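한 접시를 비우는 동네, 자레담의 저녁 시장

자레담 역에서 내려 강 쪽으로 걷다 보면 오후 네 시쯤부터 천막이 하나둘 펴진다. 저녁 시장은 5월에 문을 열어 첫눈이 오기 전까지 이어진다. 겨울에는 옛 방직공장 건물 안으로 자리를 옮긴다. 올해 실내 시장은 1월 15일에 시작했다.

시장에 나오는 채소는 대부분 강 건너 랫든의 밭에서 온다. 랫든은 해발 722미터의 고원 마을로, 여름밤이 서늘해 과육이 단단한 토마토와 파프리카가 난다. 크기가 고르지 않아 도매상은 오랫동안 값을 낮게 불렀다. 농가들이 직접 팔기로 한 뒤로는 저울과 손글씨 가격표가 전부인 좌판이 늘었다. 지금은 27개 농가가 돌아가며 자리를 맡는다.

손님이 찾는 것도 달라졌다. 예전에는 상자째 사 가는 사람이 많았지만 요즘은 한두 개씩 고른다. 혼자 사는 사람이 늘었고, 퇴근길에 그날 먹을 만큼만 사려는 사람도 많다. 상인들은 처음에 낱개 판매를 꺼렸다. 손이 많이 가고 남는 물건을 처리하기도 어렵다. 그래도 단골이 생기자 하나둘 따라 하기 시작했다.

시장 끝에 있는 식당 마리뉴는 이 좌판에서 재료를 산다. 메뉴는 두 가지뿐이다. 구운 채소를 올린 보리밥과 그날의 수프다. 수프는 저녁 여덟 시면 떨어지는 날이 많다. 파프리카는 껍질이 검게 탈 때까지 불에 굽고 뚜껑을 덮어 식힌 다음 벗긴다. 토마토는 소금만 뿌려 팬에서 천천히 졸인다. 집에서 해도 어렵지 않다. 불을 세게 하면 물이 먼저 나와 맛이 흐려지니 중불을 넘기지 않는 편이 좋다.

보관법을 묻는 손님도 많다. 파프리카는 씻지 않은 채 종이에 싸서 냉장고 채소 칸에 넣으면 일주일은 간다. 토마토는 덜 익었으면 꼭지를 아래로 해서 실온에 둔다. 칼을 댄 것은 다음 날까지 먹는 게 낫다.

지난해 지역 소식지 제르누라가 시장 손님에게 돌린 설문에는 1101명이 답했다. 가장 많이 나온 대답은 버리는 채소가 줄었다는 것이었다. 주차 공간이 모자란다는 불만이 그다음이었다. 공장 뒤편 공터를 쓰자는 이야기가 몇 해째 나오지만 땅 주인과의 협의는 아직 끝나지 않았다.

실내 시장은 오후 네 시부터 아홉 시까지 열린다. 카드를 받지 않는 좌판이 있으니 잔돈을 챙겨 가는 것이 좋다. 장바구니도 필요하다. 버스는 강변 정류장에서 내리면 되고, 막차는 열 시 십 분이다.

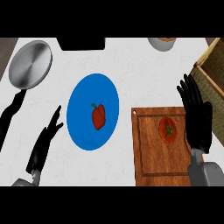
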